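Join us as a demonstration guide for the Wunside open day

Do you like explaining things to people who have never seen them before? We're looking for guides and test visitors for our open day in December, when the Wunside lab opens its doors to families, school groups and anyone from Storden who has wondered what goes on in our building!

We teach pairs of robot arms to do kitchen jobs, first in simulation and then on real hardware. Visitors will follow a task on the big screen, then go next door and try steering a pair of arms themselves. It's great fun, and people get surprisingly attached to the arms.

Guides (2 places)
You'll welcome groups of up to 20, show them the simulated kitchen and help them at the controls. No technical background needed, and we pay for your training as well as the day itself. You should be comfortable talking to a group and happy to hear the same question many times. A second language is very welcome.

Test visitors
Come to our rehearsal, try everything before the public does, and tell us where you got lost or bored. It takes almost two hours, with soup and bread afterward. Ages 12 and up; under 16s should bring an adult.

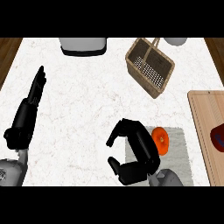 Storden, December

The kitchen visitors will see on screen has a marble counter, a wicker basket and a round orange fruit right beside one of the grippers. Guides get plenty of time to learn the tasks before they meet a group, so please don't worry if this is all new to you.

To apply, send a few lines about yourself to Léonie Chevalier at the Wunside front desk, and say which role you'd like. Doors open at 10 a.m. on the day, and guides start at 9.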